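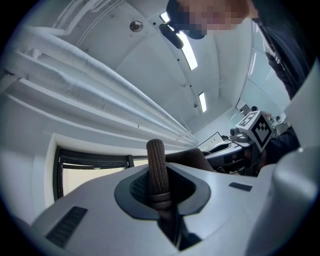

Erick Nyaga told me under my last post that grey patches on dark clothes are nearly always from detergent, and that I should stop buying new soap and first look at how much I put in. I have now measured it, and I still have the problem, so I open a new topic.

Dark laundry comes out with pale marks, what do I do wrong?

I moved to Traddale in January and the flat has a washing machine for 7 kilos, quite old. Everything black or brown comes out with whitish lines, mostly in the folds and under the arms. At my previous address I washed the same clothes in the same way and they were fine. I use Clameo powder, one scoop, programme for cottons at 40. The sleeves also feel stiff when they are dried. If I rub the mark with a damp cloth it goes away, but it comes back after the next wash.

I would also like to know whether printed letters need a different programme. I have two tops with print and one of them already has small cracks in it.

Thank you in advance, and sorry for my English.
kasia_b

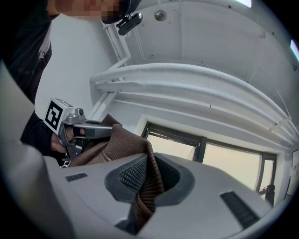

Black long-sleeved top, lettering across the chest

lindqvist_m

If the mark goes away with a damp cloth then it is powder and not damage to the colour, so you can be calm. Our water in Traddale is hard, and powder does not dissolve so well in a short wash at low temperature. I had exactly the same after I moved here.

What I did, in this order:

I changed from powder to liquid for dark clothes only. For towels and sheets I kept the powder.
I filled the drum to two thirds. A full drum does not rinse well, also when the machine says 7 kilos.
I pressed the extra rinse button. On the old machines from Owino it is the one with the small shower on it.
I ran the machine empty at 60 with a descaler, and took out the drawer and cleaned it under the tap. Behind the drawer there was a thick layer of old powder, please look there also.

After the second wash the lines were gone. The stiff sleeves took longer, perhaps four washes.

For the print: turn the top inside out, 30 degrees, and never the tumble dryer. When it has cracked you cannot repair it, you can only make it slower.
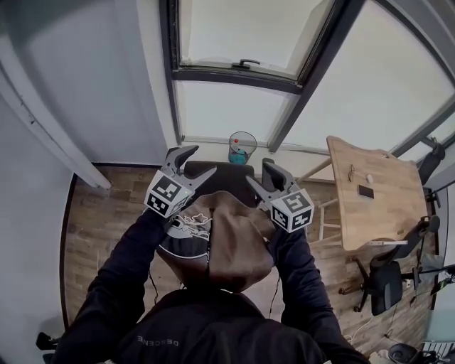
Traddale Neighbours Online | Home and Laundry Team

dorota77

just buy a new machine, the old ones are all like this. I paid 3,000 for mine and no more problems

kasia_b

Thank you lindqvist_m, behind the drawer it was terrible. I have cleaned it and the empty wash is running now. A new machine is not possible, it belongs to the landlord.

One more thing, can I put the brown hooded one together with the black ones, or must it go alone?

lindqvist_m

Together is fine if it has been washed some times before. If it is new, wash it alone the first two times. Close the zips, if there are any, and empty the pockets. One paper handkerchief makes much more white than any powder.

Topic last edited May 3, 2025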